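What does an advisory board member at a company really do?

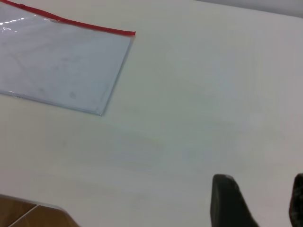
Clear zip pouch on a white tabletop

I've been asked to join the advisory board of Trondano, a small software firm I used to freelance for, and I'm thrilled! They want two meetings a year, the first in February. Is this the same as being a director? Should I be paid? I've never done anything like it and would love to hear from people who have.
Posted by zistden_fan

Congratulations, what a lovely thing to be asked! No, it's a different job. Directors vote and carry legal duties. Advisers give advice, and the company can ignore it (they will, sometimes, and you'll get used to it). I've been on the board at Birer for ages and I still look forward to every meeting. Ask for a short letter setting out the term, the confidentiality rules and what happens if you want to leave. Mine pays $500 a meeting plus travel, and I'd have done it for the sandwiches!
Posted by Stanciu

depends on the company. some pay, some give shares, some give you lunch
Posted by offcut60

One thing to add to Stanciu's great answer: be careful about how involved you get. If you start telling staff what to do or signing things off, you could be treated as a director whatever your title says. Ask whether their insurance covers advisers too. And read the last set of accounts before you go, it makes the whole meeting so much more fun when you can follow the numbers!
Posted by marg_in_the_middle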